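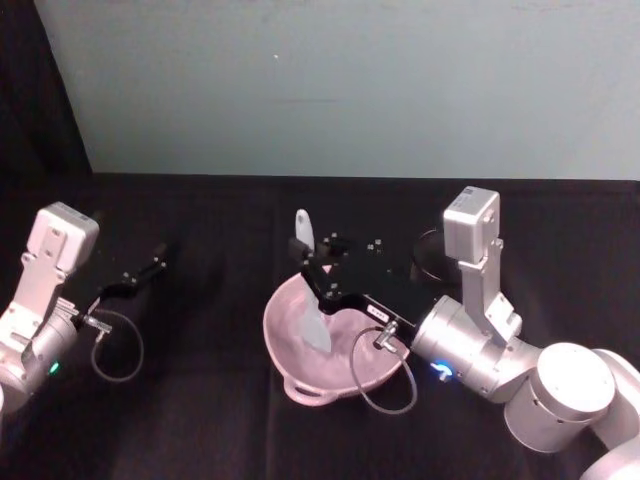

실리콘 주걱은 서랍에 눕혀 두는 것이 좋은가, 통에 세워 두는 것이 좋은가?
매일 쓰는 주걱이라면 세워 두는 편이 낫다. 한 달에 한두 번 꺼내는 것이라면 서랍에 넣어도 된다.

이 질문을 받을 때마다 같은 대답을 하는데, 받아들이는 사람은 절반쯤이다. 나머지는 조리대 위에 아무것도 없어야 깨끗한 부엌이라고 믿는다. 나도 한때는 그렇게 믿었고, 그래서 주걱과 국자와 뒤집개를 전부 서랍 하나에 넣고 살았다. 서랍은 자주 걸렸다. 국자 머리가 위쪽 틀에 닿아서 손을 넣어 눌러야 열렸고, 급할 때는 프라이팬 위에서 달걀이 굳는 동안 한 손으로 서랍을 흔들고 있었다.

지난 7월에 Trarkthorpe로 이사하면서 서랍이 두 칸밖에 없는 부엌을 쓰게 되었다. 수저와 칼을 넣고 나니 남는 자리가 없었다. 할 수 없이 조리도구를 밖으로 꺼냈는데, 지금은 서랍이 더 있어도 넣지 않을 생각이다.

밖에 두기로 했다면 그다음은 통을 고르는 일이다. 나는 도자기 통, 나무 통, 철망 통을 차례로 써 보았다. 도자기 통은 무거워서 잘 넘어지지 않는다. 대신 바닥에 물이 고인다. 설거지한 주걱을 대충 털어 꽂아 두고 며칠 지나 통을 들여다보면 바닥에 뿌연 물이 조금 남아 있다. 매번 완전히 말려서 꽂으면 될 일이지만, 저녁 설거지를 끝내고 주걱을 행주로 닦는 사람이 얼마나 되는지 모르겠다. 나무 통은 그 물을 머금었다가 아래쪽부터 색이 변했다. 동네 가게에서 3981원에 산 물건이라 아깝지는 않았다.

철망 통은 원래 책상 위에서 연필을 꽂는 물건으로 팔린다. 문구 코너에 가면 2000원짜리도 있다. 부엌 용품 코너에 있는 것과 생김새가 크게 다르지 않은데 값은 훨씬 싸다. 사방으로 바람이 통하고, 안에 무엇이 떨어졌는지 밖에서도 어느 정도 보인다.
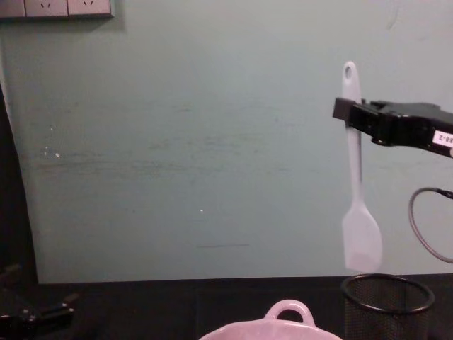

단점도 있다. 가볍다. 머리가 무거운 국자를 하나만 꽂으면 기울어지고, 길이가 긴 나무 숟가락을 한쪽으로 몰아 넣어도 그렇다. 그래서 나는 철망 통에는 실리콘 주걱과 작은 거품기만 꽂고 국자는 벽에 건다. 또 하나, 망 사이에 기름때가 끼면 닦기가 번거롭다. 가스레인지 바로 옆에 두면 몇 주 만에 끈적해지므로 팔 하나 길이는 떨어뜨려 놓아야 한다.

꽂는 방향을 두고도 의견이 갈린다. 손잡이를 아래로, 머리를 위로 꽂으면 어느 것이 어느 것인지 바로 알 수 있다. 가게나 잡지에 나오는 부엌은 거의 그렇게 되어 있다. 머리를 아래로 꽂으면 음식에 닿는 부분에 먼지가 덜 앉고, 집어 들 때 손이 손잡이에만 닿는다. 나는 흰 주걱만은 머리를 아래로 꽂는다. 흰색은 작은 얼룩도 눈에 띄고, 손잡이 끝만 보여도 내 부엌에서는 헷갈릴 일이 없다. 도구가 10개쯤 되는 집이라면 머리를 위로 꽂는 편이 편할 것이다.

손잡이 끝에 구멍이 있는 주걱은 걸어 두는 것이 정석이라는 말도 듣는다. 틀린 말은 아니다. 다만 고리를 달 벽이 있어야 하고, 그 벽이 손 닿는 높이에 있어야 한다. 셋집에서는 벽에 구멍을 내기 어렵고, 접착식 고리는 김이 오르는 자리에서 오래 버티지 못한다. Ulton에 살 때 새벽에 국자가 떨어지는 소리에 깬 일이 몇 번 있었다.

내가 가장 반대하는 것은 쓰던 그릇에 주걱을 그대로 꽂아 두는 버릇이다. 반죽을 섞다가, 밥을 푸다가, 잠깐이라고 생각하고 그릇에 세워 둔다. 깊지 않은 그릇은 주걱의 무게로 기울기도 하고, 말라붙은 반죽은 나중에 물에 불려야 떨어진다. 요리 중에 잠시 놓을 자리가 필요하면 작은 접시를 하나 옆에 두면 된다. 다 쓴 주걱은 바로 헹궈서 통으로 보낸다. 통이 조리대 위에 있으면 이 일이 몇 초면 끝나지만, 서랍에 넣으려면 먼저 말려야 하니 자꾸 미루게 된다.

조리대가 비어 있는 부엌이 보기 좋다는 데에는 나도 동의한다. 그래도 매일 쓰는 도구 몇 개가 나와 있는 것까지 어지럽다고 하는 것은 지나치다. 통 하나를 정하고, 거기에 들어가지 않는 것은 다른 곳에 두거나 남에게 주면 된다. 나는 이사하고 나서 뒤집개 두 개와 한 번도 쓰지 않은 감자 으깨개를 내보냈다. 철망 통은 지금 싱크대와 도마 사이에 있고, 겨울에 전기 주전자를 꺼내면 창가 쪽으로 옮길 예정이다.

2022년 8월 5일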